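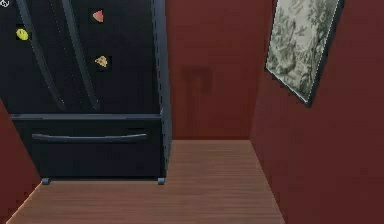
Flundau has finished the first round of its simulated kitchen recordings and has passed the set to the Weninholm group for training. The round was planned at 2,000 door and drawer openings, all performed by operators steering a virtual arm. After checking, 1,417 were kept.

Fridges make up the largest share, with 400 of the accepted recordings. The models include French-door types with a freezer drawer at the bottom, where the upright door handles and the horizontal drawer bar call for different grips. Wall colour, flooring and small items such as food-shaped door magnets are varied between rooms - the aim is to stop the learning system from tying a handle to one background.

Most rejected recordings were dropped for one of two faults: the handle slipped out of the grip part-way, or the arm passed through the door panel. The second is a fault in the contact settings, which Flundau says it corrected in May.

A further 1,000 recordings are planned, covering cupboards and ovens. Operators will work from a second site at Fallolance, with sessions starting on Saturday.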